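Ticket 4: left jaw lags on close
Opened by: Maricruz Barajas
Status: open, sulking

Left finger closes late on knitwear. Pads meet off center and the cuff escapes. Happens on 3 closes out of 4, always when I'm in a hurry.

Tried so far: new grease, tighter pivots, stern language.
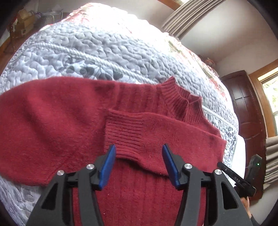
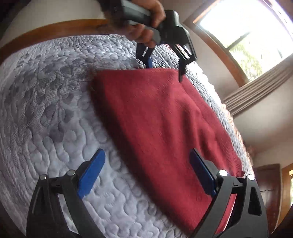

Lefteris says it's the linkage. Lefteris says everything is the linkage — he said it about my dishwasher. Backed both outer pivots off a quarter turn anyway. Lag is smaller. Leaving this open until I've done 2 more evenings of folding.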